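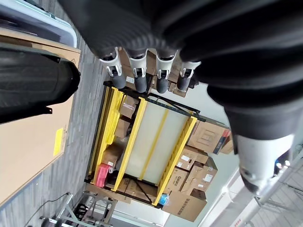
Lev Pasichnyk wanted to know why we were planning finger motion at all when the object is still half a meter away, and he asked it in the margin of our first draft, twice. Can't the hand just stay open until the arm arrives? It's a fair question, and it ended up shaping most of this section, so I'll answer it before I get to the planner itself.

Figure 1. Wrist camera view during the approach phase, with the four fingers and the thumb in view and shelving beyond them.

4.2 Planning the approach with the hand in view

The short answer to Lev is that an open hand is big. Our wrist camera looks out past the palm, so whatever the fingers do, they do it on top of the pixels we care about. In Figure 1 the hand spans nearly the whole width of the view, and a good part of what's left is cardboard boxes and yellow shelf beams seen at a tilt. If the fingers hang in the wrong spot, the depth estimate for the shelf edge goes with them. We learned this in January, when Dodex (our planning stack) kept proposing lovely smooth approaches to shelf edges it had made up.

So we treat finger pose as part of the viewpoint. At each planning step we render the hand model from its joint angles, project it into the camera and mask out every pixel it covers, plus a margin of 5 pixels for calibration error. The planner then scores each candidate wrist pose on two things: how far it gets us toward the pregrasp, and how much unmapped volume along the arm's path we'd get to see from there. Fingers are allowed to move if that buys us a better view. Most of the time it's the thumb that moves, which surprised me a little – I'd have bet on the index finger.

Shelving is a mean test for this. The beams are thin, they repeat, and from a tilted wrist they run diagonally, so a stereo matcher happily locks one beam onto its neighbor. Translucent panels are worse (I have strong feelings about translucent panels). We stopped trusting any single view of a beam and now keep it as a line segment in the map, updated only when two views agree on its direction. Cardboard is the easy part. Big flat faces, printed labels with plenty of texture, done!

We ran 642 approaches in the Dustmont room, with the same arm, hand and goal poses for both planners. The baseline was the Polishchuk planner, which keeps the hand open and masks it with one fixed template. Ours reached the pregrasp without a stop in 472 of them. I'd love to say the rest were all hardware trouble, but a good chunk were our own timeouts, where the planner kept hunting for one more useful view and ran past the 90 ms budget.

Lev's follow-up was that a second camera on the shoulder would make all of this go away. It would help, sure. We tried that on the Tamamholm arm, and the shoulder view was great right up until the forearm reached into the shelf and blocked it, just when the gap got tight. The wrist camera stays with the hand the whole way in – we'd sooner work around a few fingers than a whole forearm. Section 4.3 covers how the mask is updated when the measured joint angles lag behind the commanded ones.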